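Finding a slow grip-force leak during CPU removal
Filed under: Robot cells > Faults and fixes > Grippers

This guide covers a fault we had on the Femdale line, where the gripper lost force while holding a processor over an open socket. The controller reported a good grip throughout. If your cell handles processors from used servers and workstations, run the check below before you put the next board in.

Symptoms

The processor lifts cleanly, then tilts or slips during the move away. The log shows the jaw position constant to the last digit and no fault code. On our cell the part dropped back on to the socket and bent 11 contact pins, which wrote off the board.

What you need

A handheld force gauge that fits between the jaws, a set of hex keys, a scrap processor of the same size as the live part, and access to the Nilness controller in service mode.

Step 1. Make the cell safe

Stop the program and select service mode. Do not open the jaws by software if they are holding a part. Support the part by hand with the arm drives off, then release the jaws manually. Lock off the arm supply before you reach into the chassis.

Step 2. Check the linkage screws

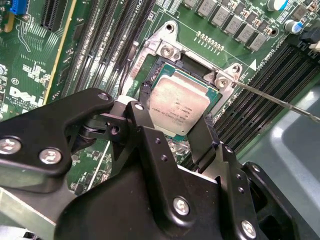 Loose linkage screws are the first thing to rule out, as they give the same symptom as the real fault and take two minutes to check. Try each one with the correct hex key and do not force it. The silver heads stand out well against the black plates, so a line of paint marker across each will show any later movement. With the jaws on either side of the processor and the retention bracket still round it, watch both tips for play while a second person moves the linkage by hand. Play at one tip only points to the pivot on that side.

Step 3. Measure the hold

Fit the gauge between the jaws and command a normal grip. Take a reading at once, and another after 110 seconds. A healthy gripper loses less than 4 per cent in that time. Ours lost nearly a third. The motor current had been cut back by the thermal limit in the drive, and the jaws were held only by friction in the gearing. Because the position sensor sits on the motor side, the controller saw no change.
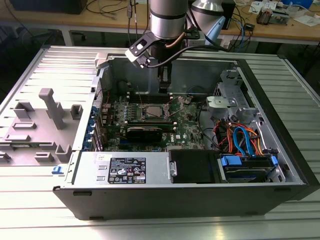
Repeat the measurement with the arm in its working pose. A gripper can pass on the bench and fail over the chassis, where the cable is bent differently and the drive has been warm for longer. Record both sets of figures.

Step 4. Change the parameters

Open the drive page and find hold current limit. Ours had been left at the default by the Vullstead update. Raise it in small steps and repeat step 3 after each change. Then enable the force loss alarm, set it to stop the arm where it stands, and make sure it does not open the jaws.

Step 5. Prove it with a scrap part 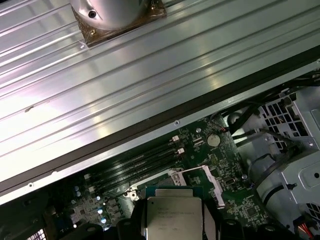 Tolera Workneh objects to the stop-in-place setting and would prefer the arm to lower the part first, on the grounds that a short drop does less harm than a long one. That holds if the part is still square to the socket. If it has tilted, lowering drives one corner into the pins, so we have kept the stop.

Run the full lift with the scrap processor and a dead board. Hold for 110 seconds at the top of the move, then place the part in the tray. The log counter on our gripper read 2,028 cycles when the fault appeared; we now repeat step 3 well before that figure.

Related guides
Tefera tray feeder: clearing a false part-present signal
Resetting the Nilness controller after a supply dip
Cable routing for wrist-mounted grippers

Contact the cell support desk | Back to top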